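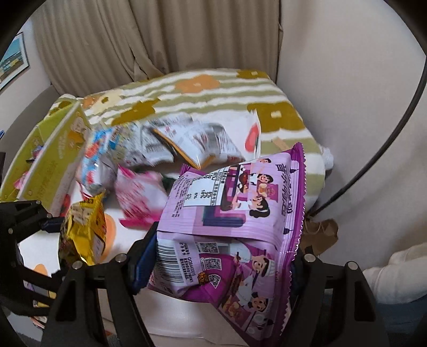 Reading the Packet: Session 11
Tutor: Mamta Shukla

1. Large bags
Find the nutrition table first, then the barcode. Cartoon people are persuasion and go in column B, however cheerful they look.

2. Small packets
Food picture, characters, then columns of tiny text. Copy what you can read and write "illegible" for the rest — guessing earned Group 73 a memorable mark in December. 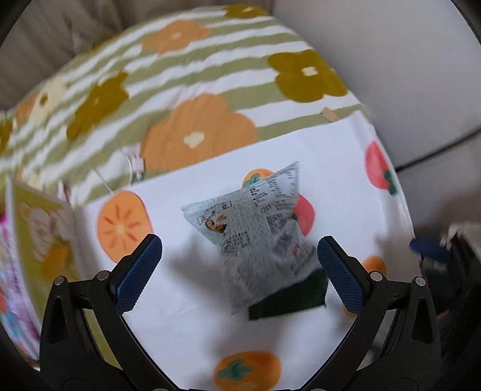

3. Before you leave
Flatten, label, file. Crumbs are not evidence. Sheets go to Adi Khoo.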